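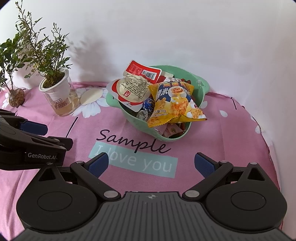
My project for Media and Society was about gossip sites and how they handle it when a story turns out to be wrong. I read celebrity gossip anyway (way too much of it), so I figured I might as well get a grade for it!

I picked two sites, Flindisura and Zoltora, and followed them through March. The story I cared most about was the Lorente breakup. Lorente is a pop duo, and both sites said they had split up after a fight backstage at an awards show in Lerkton. Then the duo put out a statement saying they were taking a vacation, and that was pretty much the end of it.

I saved 32 posts on the breakup, and 22 of them went up before the statement. That left 10 for me to check for any kind of correction. Only two had one — both on Zoltora, both in small type at the very bottom. Flindisura just changed a headline from "SPLIT" to "Split?" and left the rest of the post alone, which made me laugh out loud in the library.

I also read the comments, even though my outline didn't call for it. Plenty of readers were still mad about the breakup days after the statement, so I don't think the corrections reached them.

If I did this over, I'd take screenshots from day one. I only had links at first, and a couple of the early posts had been edited by the time I went back to them — so my notes on the original wording are thin. I'd also add a regular newspaper to compare against.

Back to top | Contact | © Student Projects, Media and Society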